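Household robots still slow on mixed chores, Hallby trial finds

23/12/2022

A general-purpose robot can now do a fair share of simple tidying work, but it remains well behind a person on speed and needs help more often than most homes or shops would accept. Those are the main findings of a trial published by Hallby, a test lab that evaluates service machines for retailers and property managers.

The trial ran 500 attempts at a fixed list of chores in a furnished test room. The list covered clearing a table, moving produce from a shelf, carrying a basket and putting items back where they belong.

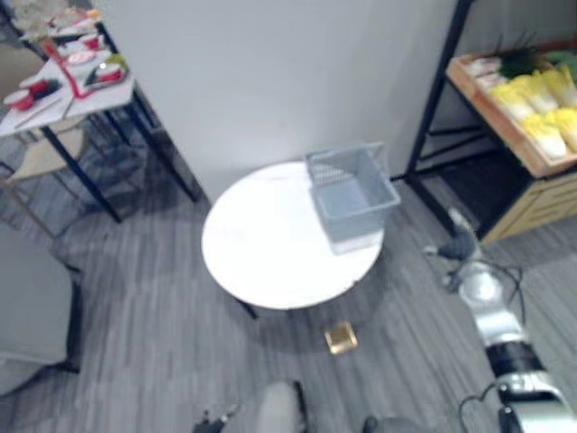
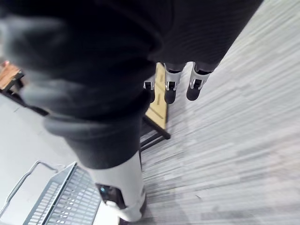 Work areas at Hallby, with a basket in both views: on the round table in the first, at lower left in the second.

The robot finished 53 percent of the attempts without a person stepping in. Hallby counted an attempt as failed if an operator touched the robot, moved an object or restarted the software. Dropped items did not count as failures if the robot picked them up again within the time limit.

Results varied widely by task. Moving a rigid item from one flat surface to another was the most reliable chore. Leafy vegetables were harder. The lab reports that loose outer leaves changed the outline of the item between one grasp and the next, and the software often asked for a second look before closing the fingers. Small wrapped goods caused a different problem – the robot could usually find them but tended to pick up two at once.

Baskets produced the most uneven scores. An empty basket is light enough to slide when a finger makes contact off center, and a thin rim leaves little margin for error. Filling the basket reduced sliding but made the lift slower. The lab recommends that test protocols state whether a basket starts empty or loaded, as the two conditions are not comparable.

Tableware was scored separately. Bowls were handled more reliably than plates, which have to be tilted or pushed to an edge before a gripper can get under them. Chopsticks were left out of the final score after early runs showed that the software could not reliably separate a pair from the surface below.

Speed was the larger gap. In the shelf task, a person working at a normal pace finished before the robot had completed its first transfer. Most of the lost time went to planning pauses between movements. The arm itself accounted for a small part of the delay.

Fesen, which supplied the control software, said in a written response that the version tested was frozen before the trial began and that planning time has been reduced in later builds. Hallby has not tested those builds and makes no claim about them.

The report also looks at what a shop would need before using such a machine during opening hours. Lubis, a grocery chain that took part in drafting the task list, set a threshold of 2,000 consecutive item moves with no more than 2 operator interventions. No configuration in the trial came close. Lubis said it will keep the threshold and has no plans for an in-store pilot at present.

For homes, the lab is slightly more positive. An overnight tidying run has no one waiting on it, so slow work matters less. The intervention rate still does. A robot that stops with a bowl in its gripper at two in the morning has left the chore unfinished, and the report notes that recovery after a stop was the weakest part of the software in every task group.

Hallby did not test cleaning, cooking or laundry. It also did not test with children or pets in the room, and says the results should not be read as a safety assessment.

A second round is planned for January at the lab's Prosturska site. It will use the same chores with a changed furniture layout, to check how much of the current score depends on the robot having seen the room before. The task list and scoring rules will be available to outside teams on request.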